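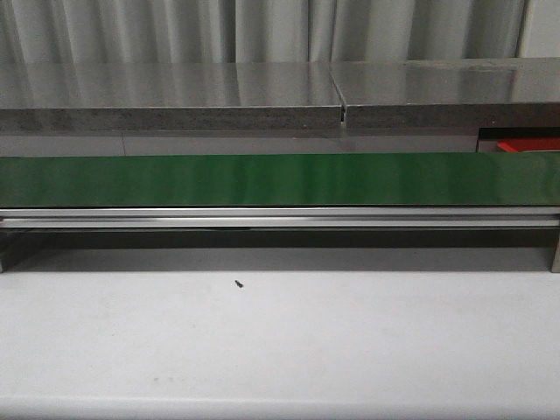
The Gisell is a small sorting station which our company Jistside rents to workshops and technical schools. On this page I have put some pictures of it, because many people write to us and ask how it looks when it is set up. We place the conveyor behind the white table, so that the arm can reach both. The belt is green and runs the full width of the view, and with no parts on it you can check well if it lies straight. The rental price is 2,000 euros per month, with transport inside Cirnberg included.
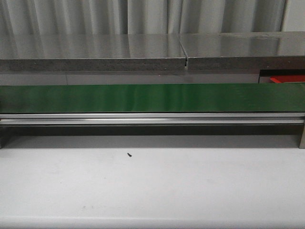
Before the first parts go on, Jolien Verbeke from our team makes the alignment together with the customer. It takes one morning. She begins with the aluminium rail under the belt, as its grooves are also where we fix extra holders. Please wipe the table before you start, even a small dark speck like the one near the conveyor should go away. The teaching of the positions comes after, and for this you need no programming knowledge.
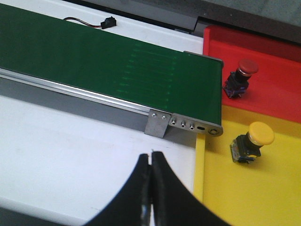

Red button on the red tray, yellow button on the yellow tray, with the gripper in front.

The station is rented with two fingers for the gripper and a printed guide of 23 pages. Esther Makori at Omoregie has used it for her evening course and she asked us for more exercises, these will be ready in September.

For questions about rental please write to Kauko Hakala at Jistside.

Page updated June 22, 2024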